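The Lamelthorpe Letter
October 10, 2020

HOUSEHOLD CORNER
The Jeans Question, Reopened
by Solange Lachance

Regular readers will remember that in April this newsletter ran a short piece of mine on folding towels, and that it drew more mail than the water main, the parking survey and the goose put together. One reader on Jovine Street sent two pages, single-spaced, in defense of rolling. I have read them both. I still fold.

Since then the requests have been for trousers, and for jeans in particular. Fair enough. A towel is a rectangle and wants to be a smaller rectangle. Jeans have opinions. They are wide where you need them narrow, thick where you need them thin, and if there is elastic in the waist, the top end will behave like a frilled lampshade no matter what you read in magazines.

I do mine on the bed. My mother used the kitchen table and my aunt Dustley used her own knee, while standing, which I have tried and do not recommend after 40. The bed is the right height if you kneel and the wrong height if you don't. Make it first, or at least pull up something flat. Folding on top of a heaped comforter is like ironing on a dog.

What you are aiming for is a low, squarish parcel with a back pocket on top and the waistband all at one end. A gathered waist will stay ruffled. Let it. I spent most of one spring trying to press those pleats into submission and have nothing to show for it except a scorched belt loop. 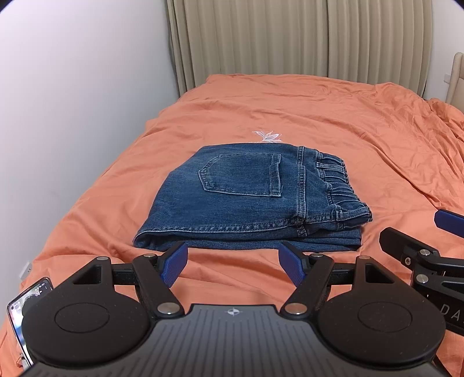

Getting There

Lay the jeans out at full length and smooth them before you fold anything. I know this sounds like advice for people who have never met a pair of pants, but most bad folds are bad from the first minute. Run your hand from the waist toward the hems. Check the pockets while you're down there. My record is a grocery list, two dimes and a cough drop that had been through the wash and come out stronger.

Now bring one leg over the other so the back pockets face out. The seat will stick out in a point on one side. Tuck that in if it bothers you. It bothers me.

Take hold at the waistband, near a pocket, where there is enough stitching to give you something to grip. Pulling from the middle of a leg only makes a new wrinkle to replace the one you were after. Flatten again. Wide-legged pairs take up a surprising amount of mattress at this stage, and a person sharing the bed may be asked to move.

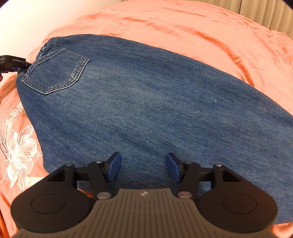 Smooth first, fold second. The back pocket makes a good landmark.

From there it goes quickly. Fold the hems up toward the waist, stopping a little short, then fold again. If the bundle springs open, your first fold was too close to the top. If it looks like a loaf, you have probably left a sweater in it, and I am not the one to judge.

Stack them with the rounded folds all facing the same way. Mrs. Biswas, two doors down, stands hers on end in the drawer like file folders and can pull out the pair she wants without disturbing the rest. I have seen the drawer. It is impressive, and slightly chilling.

As for the people who hang their jeans: I have had your letters too. You have more closet than I do. Please enjoy it.

Next time, fitted sheets, over my written objection. If you have a method that works on a queen size without a second adult, leave it in the newsletter box by the library return slot, one side of the paper only. The gentleman on Jovine Street may have both sides.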